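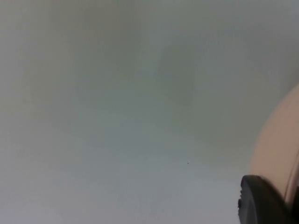

Do you have to sort dry beans if they came out of your own garden?

I'd still do it, every time. Garden beans pick up grit and bits of pod when you shell them, and there's nearly always a shriveled one hiding in there too.

Hi everybody, and happy almost New Year! Replying to Sigita's message from the other night (quoted so you don't have to dig for it):

> **From:** Sigita Priedītis
> **To:** Bralby Bean Swap list
> **Subject:** brown beans, sorting, and my poor bowl
>
> Hi all, first winter with my own beans. I grew the little dark brown Venckus ones from the June swap and got a jar and a half, so I'm feeling very proud. A few things I can't figure out:
>
> 1. What do you sort on? I've been using a dark wood cutting board and I can't see a thing.
> 2. My light-colored bowl has gone blotchy on the inside. Is that the beans? Will it come out?
> 3. Does it matter if I leave them out in an open bowl for a day or two before I jar them?
>
> Also, how many do I need to keep back for planting?
>
> Thanks, Sigita

First of all, a jar and a half in your first year is great. I got a soup's worth my first year and gave a talk about it anyway.

**On what to sort on.** Get off the dark board! Brown beans on dark wood is misery. I use a plain white tabletop, with the bowl to one side, and I pour out a little at a time. Anything that isn't a bean shows up right away, even the really tiny stuff. An old white pillowcase spread flat works if your table is the wrong color, though it bunches up and then you're chasing beans across the floor (ask my dog). A big white tray is better if you've got one, especially with a lip on it.
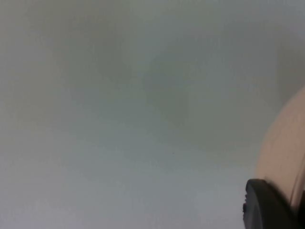
*Tiny dark speck, pale gray background.*

Don't go crazy over specks, though. Dust rinses off. What you're after is grit, because one piece in a pot of chili and everybody at the table stops chewing and looks at you. I go over each batch once with my glasses on, then roll the beans under my palm and look again. Takes me 10 minutes a quart, longer if the radio's good.

Pull the ones with pinholes or wrinkles, and any that have split. Splits are fine to eat, they just turn to mush before the rest are done, so I keep them in a separate jar for soup. The pinholes go straight out to the trash, not the compost.

**On the bowl.** Mine's the same story, a small light tan one, and the inside has brownish smudges up the walls. I blame soaking. Dark beans let a lot of color go into the water and I used to leave mine in there overnight, sometimes two nights if I forgot. Baking soda paste and a soft cloth took off the worst. The rest I live with. 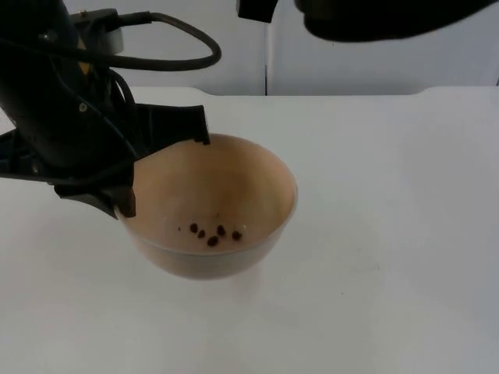
Can you use a stained bowl for dry beans?

It's fine as long as the bowl is clean and all the way dry. A faint stain won't bother dry beans, but a damp bowl can start mold.

Back to your list, Sigita. **Leaving them out** is good for them, if anything. I give mine a few days uncovered somewhere airy after shelling, with a stir whenever I walk by. The old test is to bite one (gently!) and if your tooth leaves a dent they're not ready for a jar. Marge-down-the-road types will tell you to use a hammer, and that works too, shatter is dry and squash isn't. I don't jar anything on a rainy day.

I like a small bowl for this and not a deep one, so the bottom layer gets some air.
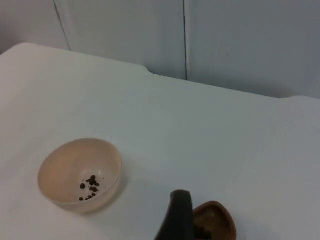

Wherever you set it, keep it away from the stove and the sink, and don't put it on top of the fridge like I did for years, it's warmer up there than you'd think and you'll forget all about them.

**How many to keep for planting:** for a short row I hold back 40 and plant them all, two to a hole, then thin. Pick your fattest, nicest-looking ones before you start cooking, because after that first pot you'll be tempted. If you can spare another 20 for the swap envelope I'd love them, my Bimness climbers did well but I lost the Venckus to a groundhog. Write the name and year on the envelope, please, we got three last time that just said "beans."

Oh, and if anyone still has my big colander, I'd like it back before planting season.

Talk soon, and go easy on the black-eyed peas tomorrow!

Dot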